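Work and Automation, Unit 3 handout
Updated April 25, 2018

Okay, so last time we left off with the Handdale packing room, and I promised I'd write up the parts I rushed through at the end. Read this before we meet again and bring your interview notes, even if they're messy (mine always are).

Quick recap for anyone who missed it. Handdale packs mixed orders of small household goods: refills, sprays, soap, that sort of thing. Before the change there were 25 people on the packing floor. The firm brought in the Tollance cells in June, and 13 of those people moved to new duties. The rest kept packing by hand, right next to the machines. Everybody wants to know if jobs were lost, and that's a fair question, but for this unit I want you looking at the jobs that stayed and got different.

What got different? Pace, for one. A hand packer at Handdale used to decide for herself when to do the awkward items. She'd save them up, or trade with a neighbor, or get them over with first thing. Now the cell hands over whatever it can't sort out, whenever it can't sort it out, so all the awkward stuff lands on a person in no order at all. Several packers told me the shift feels longer even though they lift less. Hold on to that - it comes up again in the Trirholm reading.

Talk is the second thing. People used to chat across the bench. The cell attendants stand with their backs to each other, and I think that matters more than the company's survey lets on. You may disagree! Put it in your response paper. 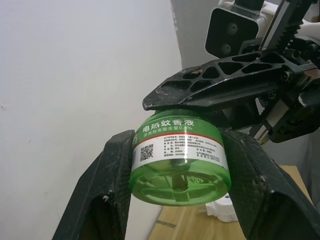
Skill is the one I find hardest to teach, so bear with me. Packers know a lot with their hands that they've never had to say out loud: how hard you can squeeze, which end you grab, when a thing is about to slip. Once a cell comes in, somebody has to turn all that into words and settings. Take a short, wide bottle like the mosquito repellent one, lying sideways between two fingers, with its label wrapped around the curve and a QR code on it. A packer would just turn it in her palm to find the code. For a gripper, someone has to decide where the fingers go so they hold the sides and leave the code in view. At Handdale the people best at making those decisions were former packers, and they made them for 2 pay grades less than the technicians. We'll argue about that one in class.

Reading: the Trirholm case, sections 2 and 3. Skip the appendix unless you like wage tables. The Tam worksheet goes with section 3, and please fill in the "who noticed first?" column, which half of you left blank last time.

For your response paper, pick one task from a job you've had and write down everything your hands knew how to do. Two pages is plenty.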